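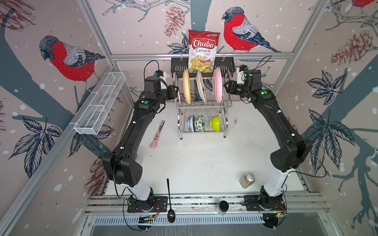

Kitchen Reset Assistant (part-time)
Udetel, Lockyer site
Posted March 12, 2019

Udetel is looking for a part-time assistant to look after the small kitchen sets at our Lockyer site. Each set is a tabletop with a dish rack, a few shelves and baskets, and the everyday things that go with them: plates, bowls, glasses, a knife, a spoon, jars, a bag of snacks. Your job is to put the dishes away, get the table ready again, and keep everything clean and in one piece.

Hours and pay

The position is 18 hours a week, split over mornings or afternoons by agreement. Pay is hourly and is discussed at the first meeting. The contract runs through January and may be extended. There is a paid break, and parking behind the building is free.

What you will do

Plates stand on edge in the upper tier of the rack. Bowls go in the lower tier, tilted on their sides. Packaged snacks stay in the black basket on the back wall with the front of the bag showing. You will work from a setup sheet that says which pieces belong on the table and which belong in the rack, and you will initial the sheet when the set is ready.

You will also:

Wash and dry dishes by hand
Wipe down tabletops and sweep up crumbs
Check glasses and bowls for chips and take damaged ones out of use
Refill or replace spice jars and tighten the lids
Keep the stock list up to date and tell us when something is running low
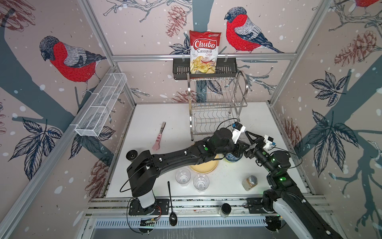 Most of the pieces are light, but they get handled many times in a shift, and we would like them to last. Glasses are kept clear of the table edge. Knives are carried one at a time, handle first, and washed separately from everything else. We do not use the dishwasher for patterned bowls.

The storeroom holds 500 pieces of tableware on open shelving. Boxes are labeled by type and color. Some of the older labels still say Gastcombe, from before we moved, and replacing those will be part of your first month.

What we are looking for

You should be careful with breakable things and able to follow a written list without skipping lines. You will be on your feet for most of the shift. Experience in a cafeteria, hotel kitchen, store or household is useful but not required. We provide gloves and aprons. Please wear closed shoes.

Training takes 2 days and is paid. Shabnam Soomro runs the training and will be your supervisor.

How to apply

Send a short letter and a list of past jobs to Saqib Kakakhel at the Udetel office in Rurkden, or leave them at the Lockyer front desk. Tell us which hours you can work and when you could start. We do not need a photo or references at this stage. Applicants we would like to meet will be asked to come in for a one-hour trial shift, paid at the normal rate.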